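A Day at the Levholm Open House

Levholm opened its doors to visitors on Thursday, November 29, 2018, and I took the afternoon off work to go. The building is the old Andrade bindery on the north side of the river, three floors of brick with a loading dock in back. Most people in town have driven past it many times without knowing what goes on there now. I had signed up in March, when the first notice went out, and had half forgotten about it until the reminder came.

Getting There

The bus stops across the street. There is a small lot beside the dock, but it was full by one o'clock, and several cars were circling. If you drive, use the public garage by the post office and walk. It takes 5 minutes.

Check-in was at a folding table inside the front entrance. I got a paper badge, a map of the second floor and a ticket for coffee. Tours left in groups of 14. Mine was led by Chepkoech Laizer, who runs the second floor and has been with Levholm since it rented only two rooms there. She asked us to keep our coats on for the first part, and I was glad I did. The ground floor is not heated except in the office.

Ground Floor

The ground floor is mostly storage and a wood shop. Andrade left behind a long cutting table and two iron presses, and the presses are still bolted down where they were. One of them works. Laizer pulled the lever for us and pressed a stack of wet paper for a man in our group who had asked. He got to keep a sheet, folded inside a newspaper to dry.

The shop next door is where the enclosures and display boxes for upstairs are put together. They buy aluminum in long lengths and cut it to size. Offcuts go into bins by length, and the bins are labeled in marker. There was a good smell of sawdust. A young man was sanding the edge of a panel and stopped to answer questions, mostly about how thick the panels were and where he bought his sandpaper.

We spent longer here than the map said we would. The freight elevator holds 9 people, so our group went up in two trips.

Second Floor

The second floor is where the everyday objects are kept and set out. Levholm calls this the tabletop floor. It has long shelves of ordinary things – stationery, kitchen goods, cheap toys, tins, brushes – and a row of small work areas where a few of them at a time are laid out and moved around. Everything on the shelves comes from regular stores. Laizer said the buying is done once a month, mostly from a discount chain called Mirkel, and that the rule is to buy what people have at home.

Each work area is set up like a little room with its own floor and walls, and the walls are painted differently from one to the next. I liked the rose-red one best. The paint had been put on in streaks, with darker crimson and a pinkish gray, and it looked like the plaster in an old hallway. The floor was dark slate gray with pale veins in it, like marble. I asked if the walls were repainted often and was told that they were, whenever someone had a free morning.

The things set out in it were a desk's worth of odds and ends. Along the back were a navy-blue paperback with a small yellow label on the cover, a flat blister pack in white, red and blue, and a little yellow metal bucket full of pencils and brushes. A beige cutting board lay in front of them. My sister keeps her pencils in a bucket much like that one, though hers is green and has a dent in it.

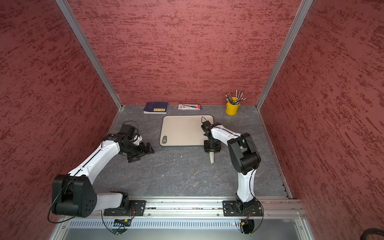 The Shelves

I could have stayed at the shelves for an hour. They run the full length of the east wall and are sorted by type, then by size. Pencils and pens are near the stairs, and the kitchen things are at the far end. Cutting boards stand upright in a dish rack, which I have since copied at home. Books are stored flat so the covers don't warp, and small packaged goods hang on pegs.

Items are signed out on a clipboard. When something breaks or gets too worn, it goes into a crate by the door, and staff can take it home on Fridays. There was a chipped mug in the crate and a pair of oven mitts that looked fine to me.

A woman in our group asked whether they took donations. They do, but only clean items, and they have more coffee mugs than they can use. What they are short of right now is lunch boxes, spools of thread and metal tins with lids that still fit.

Gikia Room

The last stop was the Gikia Room on the third floor, named for the painting course that used the space before Levholm moved in. It has the best windows in the building. Wall samples are tested up here before they go downstairs. They were propped on a ledge in the daylight – grays, a mustard, two greens and a blue that had dried patchy. Visitors could try painting a sample board with a wide brush and a rag. Mine came out muddy. The trick, according to the woman at the table, is to let the first coat dry all the way and then drag the second one across with very little on the brush.

Coffee was served here too, with almond cookies. The line was slow, as there was only one urn.

Practical Notes

Admission was free. Laizer told us that around 100 people had signed up, and the stairs felt crowded late in the afternoon. The early tours would be the better choice. The restroom is on the ground floor, past the presses. The freight elevator is available to anyone who needs it, but you have to ask at the desk, and the gate is heavy.

There was no gift shop. A cardboard box by the exit had leftover sample boards for a dollar each, and I bought one of the greens. It is leaning against the wall behind my stove for now, until I decide whether I want the whole kitchen that color.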